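Emrys Lewis and the "secret cousin" interview – anyone buying this?

Celebrity Talk > Music and TV

plokau_pete wrote:
So the clip from the Jaltar morning show is everywhere now. Emrys Lewis says he and Areti Margaritis are distant cousins through a great-grandmother, that neither of them knew until April, and that they "cried for an hour" when they found out. They have a duet out in 2 weeks. I'm sure those things are unrelated.

Has anybody seen one piece of paper backing this up? A family tree, a letter, anything? All I've found is the same four sentences copied from site to site.

mintcake88 wrote:
You're a grump, Pete. People find lost relatives all the time. My mom found a half brother at 60 and they talk every night. Why would he make up something so easy to check?

plokau_pete wrote:
Easy for who to check? The great-grandmother has no name in any version of the story. In the morning show clip she's from a fishing village. In the Woker magazine piece she's a dressmaker in the city. I suppose she could have moved.

Glad for your mom, though.
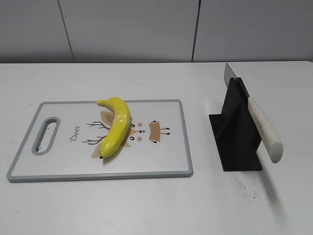
Re: the Woker magazine piece

sidedoor_sal wrote:
I read the whole article so you don't have to. It's 600 words and 143 of them are about the cousin thing (yes, I pasted it into a word counter, slow afternoon). The rest is tour dates and what he eats before a show. The writer is Siu-fong Yuen, who is usually pretty careful, and if you look closely she never says they're related. It's "Lewis says" every single time. I think she had her doubts too.

mintcake88 wrote:
Or that's just how you write an interview? He said it, so she wrote that he said it.

sidedoor_sal wrote:
Fair. But she talked to Areti for the same article and there isn't one quote from Areti about being cousins. If I'd just found a long-lost cousin I'd mention it.

tunnelvoice wrote:
Areti did mention it. She was on the Yau podcast with Chin-lung Ho and he asked her straight out. She laughed and said "Emrys tells it better than I do." Then they went to a break.

plokau_pete wrote:
That is the least cousin thing I have ever heard anyone say.

mintcake88 wrote:
She's private! She never talks about family. She didn't talk about her wedding either, and she really did get married.

tunnelvoice wrote:
I'm sort of with mint on this one. I don't think it's a flat-out lie. Somebody's aunt probably said "we had Margaritises in the family" at a dinner, and then a publicist got hold of it – by the time it reached TV it was a great-grandmother and an hour of crying.
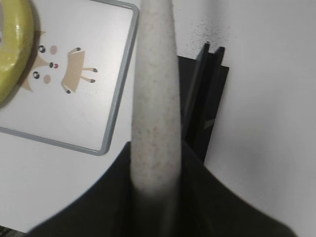
And his publicist is Yung-ching Shek, who also handled the story about the singer who wrote a whole album in an elevator. That one got smaller every time somebody asked a question. First it was the album, then one song, then "the idea for a chorus." I'd expect the same here. Give it until the second single and they'll be "like family."

sidedoor_sal wrote:
I forgot the elevator album. Okay, I'm moving from "doubtful" to "no."

mintcake88 wrote:
You're all going to feel silly if they post the family tree.

plokau_pete wrote:
If they post one with names and dates on it I'll say sorry in this thread and buy the duet. I've heard the preview, so that's a real offer.

tunnelvoice wrote:
The preview isn't bad. She's carrying him in the second verse, but it isn't bad.

mintcake88 wrote:
Finally something we agree on. Does anyone know if there's going to be a vinyl version?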